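Greifen lernen mit der Handzange: Gruppe in Binden legt Ergebnisse vor

14.2.20 – Eine Arbeitsgruppe am Institut Kellard in Binden hat Ergebnisse zu einem Verfahren veröffentlicht, mit dem Roboterarme das Greifen aus Vorführungen von Menschen lernen. Die Bewegungen werden mit einem handgeführten Greifer aufgezeichnet, an dem eine Kamera sitzt. Ein Roboter ist bei der Aufnahme nicht beteiligt.

Für die Studie nahm das Team um Kanyarat Noiphan und Nazar Koval 1000 Vorführungen auf. Weitere 400 kurze Sequenzen zeigen den Greifer mit geöffneten Backen über einer leeren Fläche. Mit ihnen wird der Nullpunkt der Backenstellung bestimmt, bevor die eigentlichen Aufnahmen in das Training eingehen.

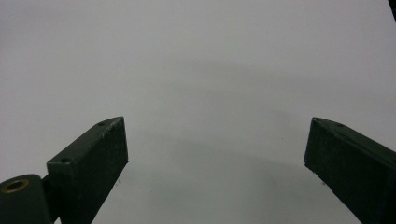

Das Modell mit dem Namen Kotard wurde anschließend auf 2 Roboterarmen getestet. In etwa 90 Prozent der Versuche hob der Arm den Gegenstand an und legte ihn an der vorgesehenen Stelle ab. Ohne die Sequenzen zur Backenstellung lag der Wert deutlich niedriger, vor allem bei flachen Teilen.

Schwierigkeiten gibt es laut Koautorin Adjoa Darko noch bei Schatten, die der Greifer selbst auf helle Unterlagen wirft. Das Modell halte sie gelegentlich für die Kante eines Objekts – ein Fehler, der sich durch mehr Aufnahmen bei wechselndem Licht verringern lasse.

Die Aufnahmen und der Programmcode sollen im April freigegeben werden. Ansprechpartner für den Datensatz ist Edem Quartey.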